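From: Oleksandra Kravets
Date: Fri 16 December
Subject: Re: radish thickness for the Clostby pickle

> The recipe gives 390 g of daikon but no thickness.
> Does it matter if I cut by eye?

It matters for the salt step. Thick rounds need longer in the brine than thin ones.
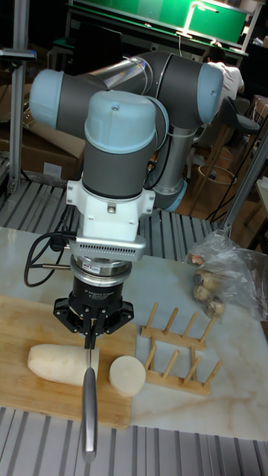 Peel first, then weigh. The weight in the recipe is for trimmed radish. Start with a section that has one flat cut face, like the peeled piece on the board, and work back from that face - the rounded end goes last.

Keep thin and thick rounds in separate bowls.

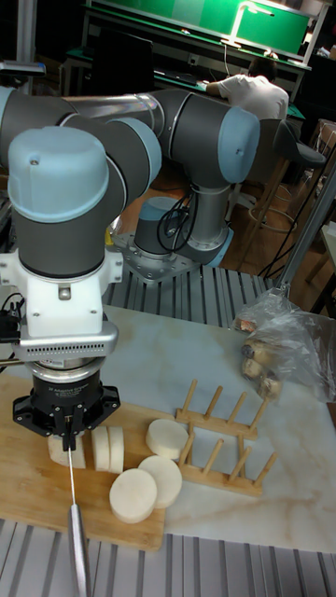
Thin ones come out of the brine first. The November batch was mixed and the thick rounds stayed bland in the middle.

Oleksandra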